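How I Dry Orange Slices at Home

I cut mine thin, pat them down and set the oven to 200 - low and slow, no peeking! My rack holds plenty.

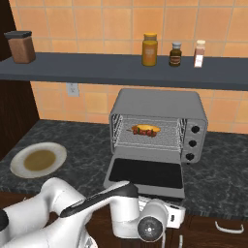 Do I need to flip them? I flip once, halfway through, so the undersides don't stick.

Then go find something else to do, because this takes all afternoon.

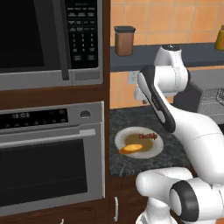 Orange slices go from pretty to brown in a hurry near the end. I write my start time on a sticky note (say the oven clock reads 13:03, like that one) and check every 22 minutes once they look leathery. Cool them fully before you string them.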